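Bradudberg interior door set, brown streaked finish, lever handle
Sold by Etedari Doors & Fittings
Item 253 – in stock

We don't usually get excited about interior doors, and we are suspicious of sellers who do. The Bradudberg is a flat door with a brown, fine vertical grain, a matching frame strip and a lever handle. It closes a room. The maker's leaflet says it "transforms the feel of your home", which we left off this page when we first listed it and are leaving off again.

What you get in the carton: door leaf, frame, hinges, latch, lever handle pair with backplates, screws, one key. What you don't get: door stop, foam, sealant, trim. The trim catches people out. The leaflet shows the door fully trimmed and then lists the trim in very small type as a separate purchase. Budget for it before you order.

Handle is the Plirnavik square lever, metal with a brushed look, straight edges all the way along. It comes wrapped in clear plastic and we suggest leaving the plastic on until the painters have gone. You can work the door with the wrap in place.

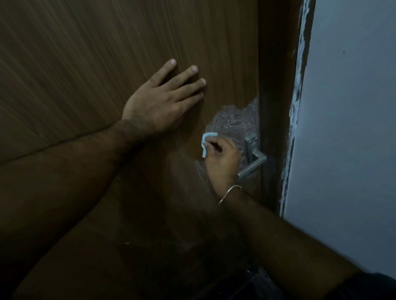

Plirnavik claims the finish "resists all marks". We would not put our name to that. Wipe it with a soft damp cloth, skip anything gritty, and expect a few small scratches near the end of the lever if people in the house wear rings. The square edges are also less kind to a hip or a sleeve than a rounded lever. If you have small children running down a narrow hallway, ask us for the Dağdelen round lever, which fits the same holes.

The grain is a printed pattern. It looks good from a few steps away, and up close it looks like a printed pattern. Color varies a little from batch to batch, so order all your doors together if they will stand side by side.

Fitting. The leaf is straightforward. The wall is where the time goes, especially in older rooms where the plaster along the frame is already coming away. A new frame strip will not cover bad edges by itself, whatever the leaflet says. Fill, sand and paint, or buy the wide trim. After hanging, press on the leaf with one hand and work the lever with the other. If the latch only clears when you push, move the strike plate before you touch the hinges. 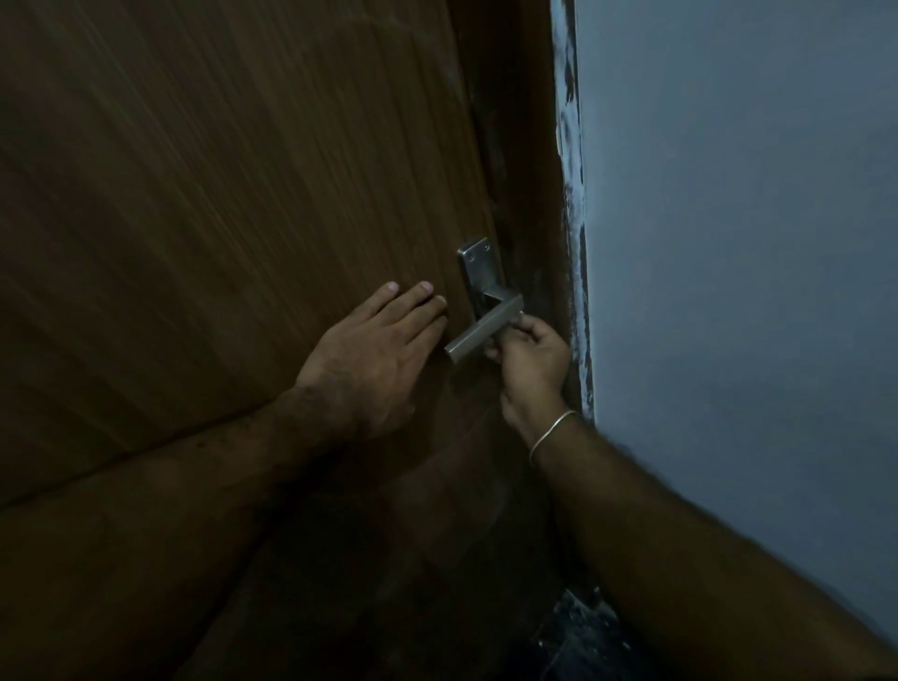 Murat writes that he bought two and would buy the handle again, though maybe not the door: the latch was stiff for the first 14 days, a bit of dry graphite sorted it, and the wide trim ended up costing more than he had planned for.

Dry graphite is fine. Please don't use cooking oil.

Returns: unhung doors only, within 14 days, in the original carton. Return pickup is 58.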